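## 4.2 The Pen Case as a Unit of Storage

Of the container types in our sample, the hinged plastic pen case caused the most disagreement. Drawers are at least honest about being drawers. A pen case claims to be a place where pens are kept, and the participating offices in Paredes and Etbridge used it as a place where pens were once put, by somebody, with good intentions, in April.

We recorded the contents of 100 cases in the two offices. Participants were asked to hand over the case exactly as it stood and to refrain from tidying it first. Most of them tidied it first. We know this from the 15 cases in which the pens had been sorted by color, a state we never met again on any later visit, and from the eraser crumbs in the wastebaskets. These cases were kept in the sample but are reported separately in Section 5, under the heading the authors eventually agreed on after rejecting several less polite ones.

The coding scheme follows the one developed for the Bumance drawer survey, with small changes. Each case was assigned a fill state (sparse, comfortable, tight, or will not close) and an orientation state (parallel, diagonal, or mixed). Orientation was added after the pilot, when it became clear that a case can be half empty and still refuse its lid if one marker lies across the others. Owners tended to describe such a case as full and to ask for a second one.

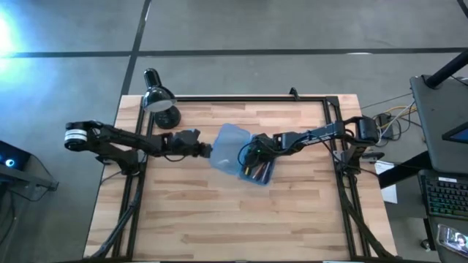 Figure 3. Open translucent blue case on the worktable, lid folded out to the left; a bundle of pens or markers lies diagonally in the tray.

A diagonal bundle was harder to code than we had expected. Two of us wanted to count it as a failed parallel arrangement, on the grounds that the owner had plainly meant to line the pens up and lost interest. The others held that diagonal is a perfectly reasonable choice when the pens are longer than the tray is wide and the owner has a meeting. The Zukosance guidelines for desk storage, which run to four pages on label placement, say nothing on the matter. We settled on treating diagonal as its own state and have regretted it only during the analysis.

The lid raised a second problem. In the cases we handled, a hinged lid folded fully open takes up much the same space on the desk as the tray, so that opening the case doubles the area it occupies. On a clear worktable this is of no importance. On the desks in Etbridge it meant that something else had to be moved, usually a mug, and participants responded sensibly by leaving the case open for good. An open case then gathers whatever is nearby. Paper clips were the most frequent visitors, followed by keys, sugar packets, and in one instance a second, smaller pen case.

Translucent plastic was expected to help. The argument, made with some confidence in our own proposal, was that an owner who can see the pens through the lid will not need to open it, and will notice when the case has become a home for dead markers. Owners of translucent cases did report knowing what was inside. Asked to name the contents before opening, they did no better than owners of opaque ones, and they were a good deal more annoyed about it.

Dry markers deserve a short note. We tested every marker on scrap paper and set the dead ones aside for disposal. On the return visit to Paredes, several had been rescued and put back in their cases. One participant explained that the red one sometimes worked if held upside down overnight — a claim we were unable to confirm, although two of the authors now store theirs that way.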